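20/01/2019
By Normand Pelletier

Got to the Dresside room before eight and had the place to myself for an hour. Swept under the table, moved the power strip so I'd stop kicking it, and made coffee. Hanna had left a note with the targets for the month. She wants 300 good runs of the tabletop task by the end of it and we have 238. I thought we were further behind than that, so it was a decent way to start.

The task is tidying. There are a few household things on the table, you pick them up with the two hand-held grippers and put them where they go, and the markers on the grippers let the software work out where your hands were. Later the arms at Edunbridge get trained on it. I've done it long enough now that I reach for the salt at home with two fingers stiff.

Wayne did the first block and I did the second. He is quicker than me but he throws away more runs. His trouble is that he turns his wrist until the marker block faces the floor, and then the track drops out for a second or two and the whole run is no good. I do it too when I get tired. We agreed to call it out loud whenever we see each other do it.

The plant took up most of the morning. Noémie added it to the list last week, and I had been putting it off. With a box you close on it and you know you have it. With the plant you have to go in low, near the base, and you can't see much for the leaves. If you squeeze too high you get a handful of leaves and nothing else. What worked best for me was the left gripper low down and the right one held back until the left was settled. I wrote that up for Gaétan, who starts on this station tomorrow.

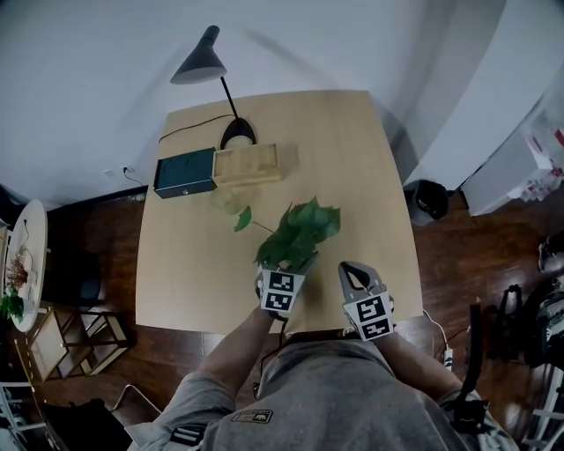
Afternoon

Called Edunbridge after lunch. Their last test was on the batch we sent before the holidays. The arm gets to the lamp fine and it gets to the box fine, but it hesitates over the tray, comes down, goes back up, and does that several times before it lets go of anything. Hanna thinks it is our fault. She says Wayne and I both hover when we demonstrate, to line things up, and the arm has learned the hovering along with the rest. I watched a few of my old runs and she is right. I hover every time.

So the rule from now on is to decide where the thing is going before picking it up, then go there at one speed and let go. It feels rude, like dropping plates on a table. My first tries were bad. By four o'clock I had it more or less, though my shoulders hurt from the harness and I had to loosen the right strap.

The Hashemi drive is nearly full. It says up to 3000 runs on the label but that must be for the short ones. I asked Relivness for another and they said it would take a week. Wayne is going to clear off the July calibration files in the meantime, after he checks with Hanna that they are copied somewhere.

Still to do: new batteries, new tape for the table corners, reprint one marker sheet, ask Noémie how often the plant gets watered and who is doing it.

Left at five thirty. Roads were bad past the bridge. Soup for supper and an early night.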